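7월, 오후 4시 좀 넘어서

엔드포인트 에이전트 교체 건 계속. 어제 Pivow 콘솔에서 테스트 그룹 정책을 새로 밀어 넣었는데 아침에 와 보니 8대가 아직도 예전 정책을 물고 있었다. 처음엔 또 프록시겠거니 하고 로그부터 뒤졌는데(커피도 못 마시고!) 프록시는 멀쩡했다. 에이전트가 정책을 받아 놓고 서명 검증에서 그냥 버리고 있었음. 그런데 콘솔에는 초록불로 뜬다. 이게 제일 짜증 난다.

Wian Chauke한테 물어봤더니 Bileo 쪽 인증서를 갈 때 중간 인증서를 빼먹은 적이 있다고 해서, 8대 중 하나를 골라 저장소를 열어 봤다. 진짜로 없다. 손으로 넣고 서비스 재시작하니까 바로 새 정책이 붙었다. 나머지 7대는 스크립트로 돌릴 생각인데 오늘은 일단 그대로 둔다. 비교할 대상이 남아 있어야 하니까.

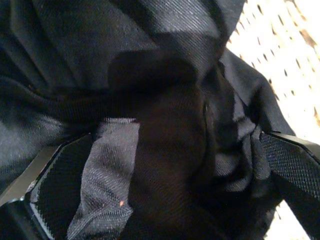 그리퍼 두 손가락에 집힌 검은 능직 천. 주름이 깊다.

행위 탐지 쪽 얘기. Hendricks 백업 작업이 돌 때마다 파일 대량 변경 경보가 뜨는데, 임계값이 200으로 잡혀 있으니 당연하다면 당연하다. 값을 확 올려 버리고 싶은 마음은 굴뚝같지만 그러면 진짜 랜섬웨어 초기 동작도 같이 놓칠 것 같아서 프로세스 경로랑 서명자를 묶어서 예외를 만들었다. 경로만으로 예외 주는 건 예전에 한번 데어 봐서 다시는 안 한다. 점심 먹고 백업을 수동으로 한 번 돌렸고 경보 없음. 야간 작업은 내일 확인.

Trillero로 로그 넘기는 건 반만 됐다. 프로세스 이벤트는 잘 들어가는데 네트워크 이벤트는 시간이 전부 UTC로 찍혀서 타임라인에서 따로 논다. 파서에서 고칠지 보내는 쪽에서 고칠지 아직 못 정했다. 나는 파서 쪽이 좋은데 Wian은 원본 필드는 손대지 말자고 하고, 듣고 보니 그 말도 맞는 것 같고… 내일 아침에 다시 얘기하기로. 그때까지 네트워크 이벤트로 상관 규칙 만들지 말 것! 다들 부탁합니다.

아, 그리고 격리 기능도 한번 눌러 봤다. 테스트 노트북 한 대를 격리했더니 콘솔 연결만 남고 다 끊겼다. 여기까지는 기대한 대로인데 해제가 한참 안 먹어서 식은땀이 났다. 결국 풀리긴 풀렸는데, 해제 명령이 다음 체크인까지 대기열에 앉아 있는 모양이다. 체크인 주기가 지금 4분이니까 말은 되는데, 격리는 즉시 걸리면서 해제만 기다리는 건 좀 이상하다. 문의 넣어 둠.

내일 할 것
- 7대 인증서 스크립트, 한 대 먼저 돌려 보고 나머지
- 야간 백업 경보 확인
- UTC 문제 결론
- 콘솔 초록불 건 캡처해서 Pivow에 보내기 (로그도 같이)

예전 정책 파일은 공유 폴더 old 밑에 있음. 지우지 마세요.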